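Heria Felt-Top Work Table and Folding Screen
Set-Up and Use Guide

Section 4. Fitting the cover, placing the screen and laying out supplies

Read this section after the legs are locked (Section 3). Two people are needed for the screen. The cover can be fitted by one person.

4.1 Before you start

Clear a space that gives you room to walk along both long sides of the table. Sweep the floor. Grit under the table feet or the screen posts will make them creep during use.

Wipe the bare top with a dry cloth and run your palm over it. Sand off or tape down any splinters at the corners, as they will catch in the back of the felt.

CAUTION: Do not fit the cover over a damp top. Leave the top to dry overnight if it has been washed.

4.2 Fitting the cover

1. Unroll the cover on the floor with the nap facing up. Leave it flat for two hours. Covers stored folded for a long time may need until the next morning.

2. Find the edge with the sewn label. This is the back edge.

3. Lay the cover on the table with the back edge lined up along the back of the top. Let the extra fabric hang at the front and sides.

4. Smooth the fabric from the back toward the front with the flat of your hand. Do not pull on the corners.

5. Fasten the straps under the table, starting at the back. Tighten each one until it is snug. If ridges show on the surface, loosen the nearest strap and smooth again.

6. Brush the nap in one direction with a soft clothes brush.

Note: Lighter and darker patches in the nap are normal on this fabric. They come from fibers lying in different directions and do not mean the cover is stained.

CAUTION: Never iron the cover on the table. Keep hot pans, glue guns and lit candles off it.

4.3 Placing the screen

The Odent five-panel screen stands behind the table and hides whatever is stored at the back of the room. It is not attached to the table and is not meant to carry weight.

1. Stand the screen on the floor, still folded, behind the table. Keep one person on each side.

2. Open the end panels first, then the center. Lift slightly as you open them. Dragging the posts wears the feet and strains the hinges.

3. Set the panels in a shallow zigzag. A screen opened completely straight will fall over.

4. Move the table back until its edge is close to the weave. Leave enough space to slip a hand between the two so the cover can be straightened later.

5. Push gently on the center panel. If the screen rocks, deepen the folds at the hinges and try again.

CAUTION: Do not hang coats, bags or signs on the woven panels. The weave will sag and can't be tightened again.

CAUTION: Keep the screen away from doors that open toward it and from floor fans.

4.4 Laying out supplies

The table is used mainly for wrapping and packing food, so the supplies are kept to one side and the space in front of the worker is left free.

1. Put the food wrap down first. Leave it in its box and set it toward the left side of the table. It can lie at an angle if that suits your reach.

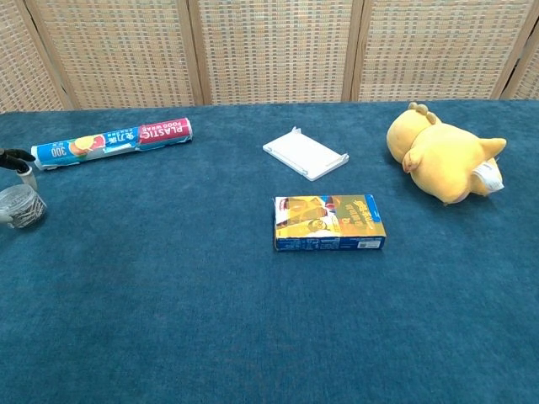

2. Check that the box is closed at both ends. Tape an end that has come open, or the wrap may slide out when you pull.

3. Keep the front half of the top clear for the item being wrapped.

4. Place a clean tray or cutting board on the felt before unwrapping any food. Food must not touch the cover.

5. Return the wrap to the same spot after each use.

Note: A creased or worn box can still be used as long as the wrap comes off evenly. Replace the box when the cutting edge no longer cuts cleanly.

4.5 Cleaning

Brush crumbs off the cover at the end of the day. Lift small spills with a damp white cloth, pressing and not rubbing, then let the spot dry before brushing. Dust the screen with a dry paintbrush, working from the top down. Do not hose or soak the weave.

4.6 Replacement parts

Covers, straps and hinge sets are ordered through Nowakowski, the parts supplier for the Lastbridge rooms. Quote part 109 for a cover with straps. Hinge sets come in packs of two and fit all five panels. Stock is counted in January, and orders placed that month may take longer.

Report a broken hinge or a torn strap to Rizwan Afridi before using the table again. Fold the screen and lay it flat against a wall until the part has been fitted.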